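Caring for Wood Floors and Interior Doors in Winter

Household Advice Service, Bralstead Housing Cooperative
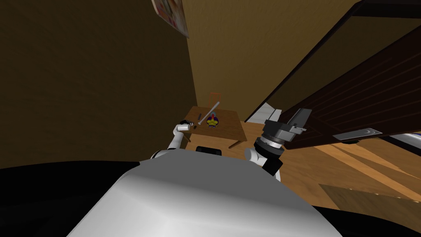
Zohreh Mohammadi writes that her bedroom door closed without trouble all summer and now rattles in its frame whenever the heating comes on, and she asks whether the hinges should be moved. In most cases they should be left where they are. Wood gives up moisture to dry indoor air and shrinks across the grain, and a door that is slightly loose in January may be snug again by June. A strip of self-adhesive felt on the door stop will quiet the rattle for the season and can be peeled off later.

The Service receives many questions of this type once the heating season is under way. The following guidance applies to all homes in the cooperative with wood floors and wood interior doors. It was last revised on January 20, 2020, and replaces the leaflet previously distributed with the winter newsletter.

Indoor humidity

Residents are advised to keep a small humidity gauge in the main living area, away from radiators, exterior doors and direct sun. A relative humidity between 35 and 50 percent suits most wood floors. Readings that stay below 30 percent for several weeks usually lead to visible gaps between boards.

A humidifier may be used, provided that it stands on a waterproof tray and that its mist is not directed at the floor or at any furniture. Empty and rinse the tank every day. If water collects on the inside of the windows, the setting is too high and should be lowered.

Laundry should not be dried on racks placed directly over a wood floor. Drips from the lower bars leave pale rings in the finish, and these are often first noticed when the rack is put away in spring.

Routine cleaning

Sweep or vacuum before any damp cleaning. Use the hard-floor setting, or a brush head with soft bristles; a rotating beater bar will dull the finish along the traffic lines. Grit is the chief cause of wear in hallways, and two quick passes a week in winter will do more for the floor than one thorough cleaning at the end of the month.

For damp cleaning, wring the mop until it no longer drips. Work along the length of the boards, a small area at a time, and dry each area with a cloth before going on to the next. Use a cleaner suited to the finish on the floor. Steam mops are not permitted on floors belonging to the cooperative.

Vinegar is frequently recommended for wood floors. The Service does not support its use. Repeated application can take the shine off some finishes, and the result is then mistaken for dirt and treated with more vinegar.

Road salt should be removed the same day. Wipe the white marks with a cloth dampened in lukewarm water, change the water once, and dry the boards. Boots are best kept on a tray with a raised edge – a baking sheet with a rim will serve until a proper tray can be bought.

Gaps between boards

Seasonal gaps should not be filled in winter. Filler pressed into an open joint in January will be squeezed out when the boards swell, and in tight floors it may cause them to lift. Note where the widest gaps are and look at them again in June. Any gap that remains open through the summer may be reported to the maintenance office.

Squeaks

Most squeaks come from two boards rubbing together, or from a board moving against a nail. Talcum powder brushed into the joint and worked in by stepping on the boards will often quiet the first kind for a few months. Wipe off the excess at once, as powder on a finished floor is slippery.

Screws must not be driven through the floor from above. In the older buildings, heating pipes run close under the boards, and their position differs from one apartment to the next. Benoît Joly of the maintenance office will arrange an inspection where a squeak is persistent or where a board moves noticeably underfoot.

Doors that stick or will not latch

Before any wood is removed, tighten the hinge screws, beginning with the top hinge. A sagging door is more often the result of loose screws than of swollen wood. Use a hand screwdriver of the correct size. Support the free edge of the door on a folded magazine while the screws are being turned.

Where a screw turns without gripping, take it out and fill the hole with two or three wooden toothpicks dipped in wood glue. Break them off flush, allow the glue to set overnight, and replace the screw. This repair holds well on light interior doors. Heavy doors need longer screws and should be referred to the office.

To find the point at which a door binds, close it on a sheet of plain paper and draw the paper along the edge. Mark the place lightly in pencil. A little candle wax rubbed on the mark may be enough. If it is not, sand lightly with medium paper, then fine, and seal the bare wood the same day with a matching finish. Unsealed edges take up moisture quickly, and the door will bind again.

If the latch no longer meets the strike plate, color the end of the latch with a soft pencil, close the door and look for the mark on the plate. A difference of the thickness of a coin or less can be corrected with a metal file. Fire doors and apartment entry doors must not be filed, sanded or altered in any way.

Dark finishes

Dark doors show dust and hand marks more readily than pale ones. Wipe them from the top down with a barely damp cotton cloth, then with a dry one. Marks around the handle can usually be removed with a drop of dish soap in a bowl of warm water. Small scratches may be touched up with a wax stick one shade lighter than the door; a darker stick tends to leave a visible line.

Furniture on wood floors

Fit felt pads under the legs of all tables and chairs and check them at the start of each heating season. Pads pick up grit and will scratch the floor if they are left on too long. Nail-on pads last longer than adhesive ones on chairs that are moved daily. Lift small tables when changing their position, even by a short distance.

Rugs should be moved from time to time so that the floor beneath darkens evenly. Rubber-backed mats may discolor the finish and are not recommended – a woven underlay is the safer choice.

Residents' remarks

Cathal Corrigan reports good results with an old toothbrush for clearing fluff from hinge knuckles before oiling. The Service agrees, and adds that one drop of light oil per hinge is sufficient. Lift the pin slightly, apply the drop, and wipe away whatever runs down.

Inger Bach asks whether a squeaking hinge may be treated with cooking oil. It may not. Cooking oil turns sticky and collects dust, and the hinge will need to be taken off and cleaned.

Loans and inquiries

Humidity gauges, hinge screwdrivers and sanding blocks may be borrowed from the maintenance office for up to 25 days. Items should be returned clean and dry. Inquiries about floors and doors are handled at extension 3449. Water leaks of any size are to be reported without delay at extension 1061, which is answered day and night.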